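**Mivura Soft-Goods Gripper**
Textile sorting and folding, sold and serviced by Navickas, Starnville

The Mivura is a two-sided gripper for cloth. It is meant for laundries, resale warehouses and donation centers where mixed items arrive in heaps and a person has to pull them apart one at a time. It picks a single piece from the pile, lifts it clear and passes it to the next station.

Most sites put it at the first sorting table. That is the job with the most bending and reaching, and the one people ask to be moved off. With the gripper in place, the operator stands at the inspection side, checks each piece for stains and damage, and decides where it goes. The decision stays with the operator.
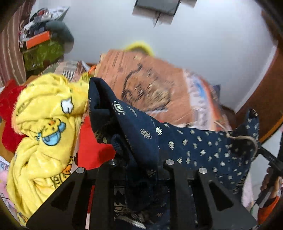
*Mivura holding a printed navy cloth, with a yellow plush blanket to the left.*

At our Vusdale customer's plant, the sorting line handled 2,297 pieces in its first full week. Nobody was let go. Two sorting jobs became inspection jobs at the same pay grade, and shift rotation went from every two hours to every hour at the workers' request.

**What staff need to know**

- Training takes one shift. No programming is involved.
- Stop buttons are fitted on both sides of the table.
- Very thick blankets may need a second grip. The operator can call for one or take the piece by hand.
- Empty pockets before loading. The gripper does not check them.

**Details**

| | |
|---|---|
| Part number | MV-103 |
| Rated pace | 600 pieces per shift |
| Changeover | 20 minutes |
| Service | Every September, on site |

Replacement screws and arms are stocked in Starnville. Orders placed before noon ship the same day. For a trial on your own line, send us a list of what you sort and the size of your table.

Page updated 2021-06-11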